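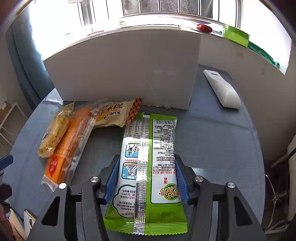 Nayeli Cárdenas writes under our previous thread that the rear guard at Tralden should never have been left on the low ground, and that any officer with a map could have seen it. The Kaltudholm Battlefield Study Group is grateful for the comment and offers a reply in several posts.

The low ground in question is the meadow between the Stillel River and the Guthrie road. On the October morning of the action it was held by one brigade, drawn up in two lines, with its left on the riverbank and its right at the sawmill.

Was there higher ground? Yes. The ridge behind Tralden rises 62 feet above the meadow and has a clear view of both fords. By mid-morning the ridge held a single battery and no infantry.

The brigade commander's report says he asked twice for leave to fall back to it. The first request went off shortly after sunrise. The division's message book has no entry for it. The second is entered, with the reply "hold until the wagons are clear."

This is where we part company with the usual account, which treats the reply as plain stubbornness. The wagons were on the Guthrie road, and the Guthrie road passes in front of the ridge. A line on the ridge would have protected the guns and left the road open to anyone who crossed the lower ford.

Marianna Rutkowska's study of the wagon train puts it at 371 vehicles. Even closed up, a column of that length needed most of the morning to pass the sawmill. Several teams had also been taken the night before to move the reserve artillery. 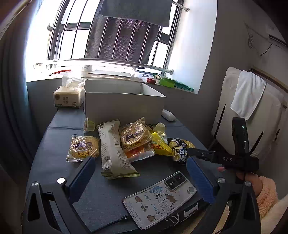
The division commander therefore had a choice between a poor position that covered the road and a good one that did not. He took the poor one. We think the decision was sound. The manner in which he carried it out is harder to defend.

Three regiments of the reserve stood idle behind Tralden church until noon. Placing even one of them at the lower ford would have shortened the brigade's front and given its left something firmer than a riverbank to rest on. No order to that effect has been found.

Elli Saarela has suggested that the reserve was kept back against a threat from the east, where cavalry had been reported at dawn. The report exists. It was corrected within the hour by the same officer who sent it, and the correction reached headquarters. Whether the general read it is another matter.

The attack on the left came shortly before noon. The two lines were too close together, roughly 120 yards, and when the first gave way it carried part of the second with it. The right, at the sawmill, held its place and withdrew in order along the road.

Losses are difficult to state. The printed return was compiled a week later and counts the stragglers as missing, although many had rejoined by then. Napaporn Chaimongkol is comparing the return with the company rolls. She has completed 7 companies to date, and we will not give a total until the work is further along.

A correction to our earlier thread: we placed the battery on the northern end of the ridge. The gun positions marked on the engineer's sketch are at the southern end, overlooking the lower ford. Mei Greenberg noticed the error, and the map on our site has been redrawn.

Readers who hold letters or diaries from any regiment of the reserve are asked to write to us. We are particularly interested in what the men behind the church could hear, and at what hour they were told to form up. The next thread will take up the withdrawal from the sawmill.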